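Deux bras pour mettre la table : je rends le kit de Brolline

2019-03-29

Je mange au bureau depuis des années, debout, au-dessus du clavier, et c'est sans doute pour cette raison que Brolline a pensé à moi pour essayer sa formule « Table dressée ». Le principe tient sur une page de leur site : deux bras, un caisson blanc, un service de maison et quatre semaines de location pendant lesquelles vous apprenez à l'ensemble à faire ce qu'un enfant de huit ans fait en soupirant. J'ai dit oui tout de suite. J'ai du mal à refuser un carton.

Il y en avait trois, de cartons, et une palette. Le livreur a regardé mon escalier, puis m'a regardé, moi, et j'ai compris que le « livré chez vous » du bon de commande s'arrêtait au paillasson.

Le montage, donc. La notice annonce une soirée, il m'en a fallu deux, dont une entière à comprendre que le bras gauche et le bras droit ne sont pas interchangeables, malgré des étiquettes identiques dans le même sachet. Le logiciel s'appelle Lenihan et s'installe sans histoires, à condition de ne pas cliquer sur « Mise à jour recommandée », que je déconseille. Les câbles, en revanche, sont d'un violet franc que je n'aurais jamais choisi et auquel je me suis attaché. On les repère de loin. Ils sont aussi trop longs, et j'ai passé une bonne partie de la première semaine à me demander lequel finirait par embarquer une tasse.

Pour l'apprentissage, on guide les bras à la main, on recommence, on recommence encore, et Lenihan digère tout cela pendant la nuit. Le manuel conseille 100 répétitions par geste. J'en ai fait moins pour la tasse, qui a vite été comprise, et beaucoup plus pour les couverts, qui ne l'ont pas été vite du tout. Un manche fin posé à plat sur une table, c'est une vraie vacherie pour une pince. Elle descend, elle hésite, elle se referme sur de l'air, et elle remonte avec une assurance que j'envie.
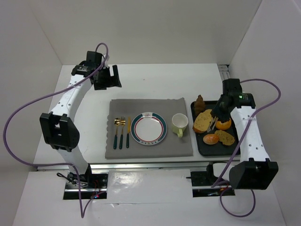 La fourchette est restée mon étalon pendant toute la location. Quand une version du programme savait la prendre sans la faire tourner sur elle-même, je gardais la version. Sinon, poubelle. J'en ai jeté pas mal. Il faut dire que je m'étais mis en tête de tester aussi le service du pain et du petit-déjeuner, que Brolline vend en option sous le nom de Bruvness (136 euros, payables d'avance, et je me demande encore ce que le nom peut vouloir dire). L'option consiste en un fichier à télécharger et un plateau. Je l'ai prise parce que j'aime les croissants et que j'y voyais une façon de passer ceux-ci en frais professionnels.

Parlons de la pince, justement, puisque tout le reste en dépend. Elle a deux doigts, elle serre à la force qu'on lui indique, de 0 à 1000, sans unité. Mille quoi ? La documentation n'en dit rien. À 500, on tient une tasse par l'anse et on transforme une brioche en crêpe. Plus bas, la brioche survit et la tasse vous fait des frayeurs. Il faut donc un réglage par objet, ce que le logiciel permet, dans un sous-menu, derrière un onglet intitulé « Divers ». J'ai écrit à l'assistance pour suggérer de le ranger ailleurs. On m'a remercié de mon enthousiasme.

Ce qui marche bien : la répétabilité. Une fois qu'un geste est acquis, il l'est pour de bon, à condition que rien ne bouge. Poser l'assiette au milieu du set, approcher la tasse de la bonne place, tout cela se fait avec une lenteur de majordome et une application que je n'ai jamais mise à quoi que ce soit avant neuf heures du matin. Le bruit est supportable, un petit gémissement de moteur quand le coude se déplie, à peu près le mien.

Ce qui marche moins bien : dès que quelque chose bouge. Décalez le plateau d'une largeur de pouce et la pince va chercher votre tartine là où elle était hier. Changez de boulanger et il faut réapprendre, car un pain plus haut est pour Lenihan un objet inédit. J'ai fini par acheter toujours la même chose, au même endroit, et par la disposer de la même façon. Au bout de la troisième semaine, je me suis demandé lequel de nous deux avait été entraîné.

Reste la concurrence. Ultness propose une formule comparable avec un seul bras, moins chère, et à qui un seul bras suffirait je conseillerais de regarder de ce côté. Chez Brolline, le second sert surtout quand l'autre est dans une posture impossible. Le mien a passé beaucoup de temps en l'air, à attendre son tour, et j'ai eu pour lui une sympathie de collègue.
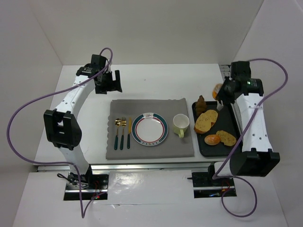 Ultness m'a fait perdre deux mois et je suis passée chez Brolline sans regret, écrit Lectrice du fond sous mon billet précédent, en ajoutant que le réglage de serrage se copie d'un objet à l'autre par un appui long sur son nom. J'ai essayé. C'est vrai. Ce n'est écrit nulle part et cela m'aurait épargné trois soirées, alors merci à elle.

Elle demande aussi si je compte garder le kit. Non. La location se termine, le rachat coûte le prix d'une cuisine, et je n'ai plus de place pour poser mon imprimante. Je recommande tout de même la formule à un atelier, à une école, à quelqu'un qui voudrait apprendre sur du matériel solide et qui possède un rez-de-chaussée. Pour un particulier qui souhaite simplement déjeuner assis, il existe des solutions plus directes.

L'enlèvement est prévu entre huit heures et dix-huit heures. Il faut tout remettre dans les cartons d'origine, et j'ai jeté le troisième.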